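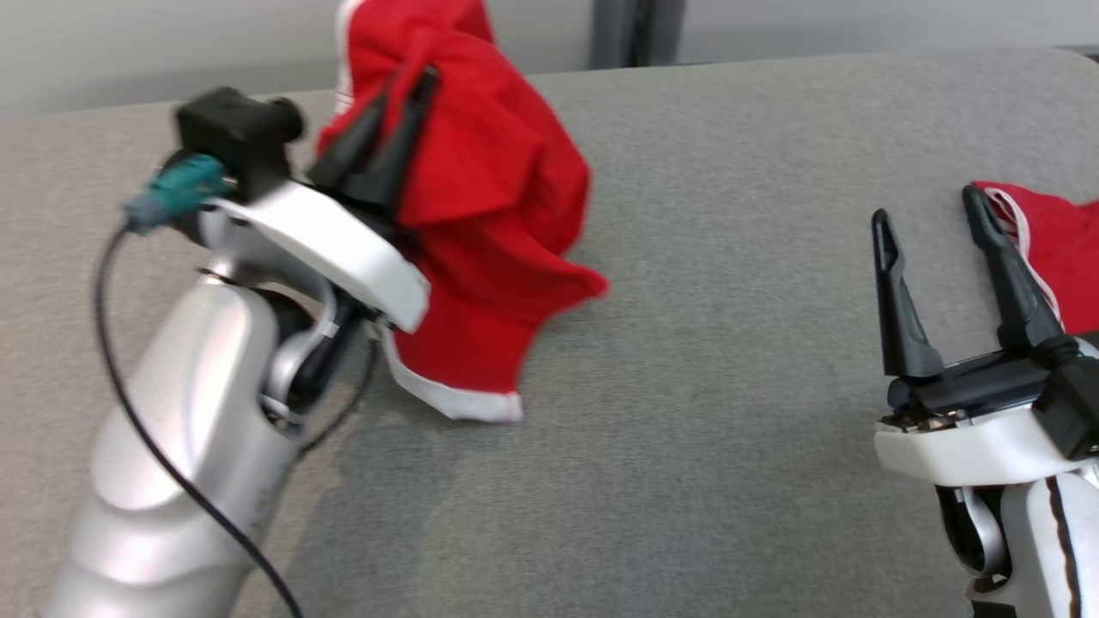
Skimwood cell

The Skimwood cell is a two-armed robot cell for handling and folding clothes, kept at the Vavside workshop in Warcombe. It is used mainly with sports shirts and other light garments. The cell is known among its users for its soft work surface and for the simple way in which it is set up and looked after. The present article describes the setting up, the daily care and the usual repairs. It does not treat the control software.

Layout

The two arms are of the same design and work from opposite sides of a padded surface covered with light grey woven fabric. Each arm ends in a white gripper housing which carries a pair of black fingers and a black sensor module. The fingers have slots near the tips.

The padded surface was chosen after a period with a hard table. On the hard table the fingers could not go under a flat cloth, and the tips wore down quickly. With padding, the tips can press a little into the surface before they close, so a thin layer of cloth is easier to take. The disadvantage is that the padding changes its shape with time, and the height must therefore be measured again more often than on a table.

Setting up

The cell is started with both arms in the rest position and nothing lying on the padding. The operator first checks that the connectors at the grippers are fully pushed in, and that every cable has a free loop long enough for the wrist to turn. A tight cable is the most common cause of a stop during work.

Then the fingers are opened and closed without cloth. They should meet at the tips first and along their length afterwards. If they meet in the middle first, the finger screws are loosened, the fingers are set again by hand and the screws are tightened a little at a time, left and right by turns.

The height of the padding is taken at 8 points. At each point the arm goes down slowly until the tips touch the fabric, and the value is stored. When one value differs from its neighbours by more than 7 millimetres, the padding is turned or filled again.

The last step is the pinch test. A crumpled shirt is laid on the padding and one gripper takes a small fold of it. A fold near a hem is preferred, as the double cloth gives the fingers more to hold. 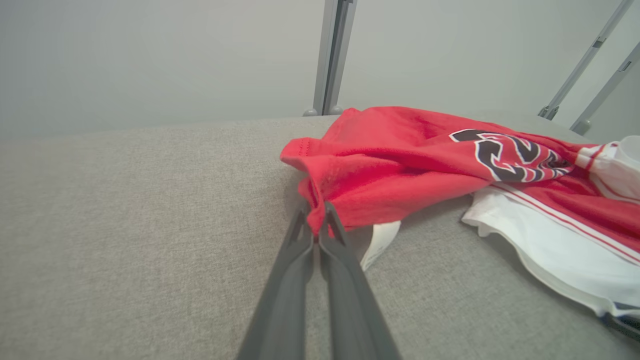 The fold should stay between the tips while the arm lifts it slowly, and the fingers should not pull the grey cover up together with the shirt. If the cover rises, the approach height is set too low. Printed shirts are tested separately from plain ones - large numbers and letters make the cloth stiffer, and a closing force which is right for plain cloth can be too weak on print.

Daily care

Fluff collects in the slots of the fingers and is removed with a dry brush. Oil and spray are not used on the fingers, as they leave marks on white garments. The fabric cover is cleaned with a lint roller before the first run and again at midday. The small windows of the sensor modules are wiped with a dry cloth only.

Repairs

Finger tips are changed as a pair after 100 hours of work, or earlier when the edge feels round to the hand. A new tip together with an old one gives a crooked pinch, and the cloth turns while it is lifted.

Loose connectors are the second usual fault. The arm is switched off before a connector is taken out, and the metal fitting is looked at for bent parts. The cover of the padding was replaced once, in February, when the weave had opened at the place where most shirts are picked up. The method for replacing it was written down by Abdel Rahman and is kept with the spare parts.

See also

Vavside workshop
Garment handling
Gripper finger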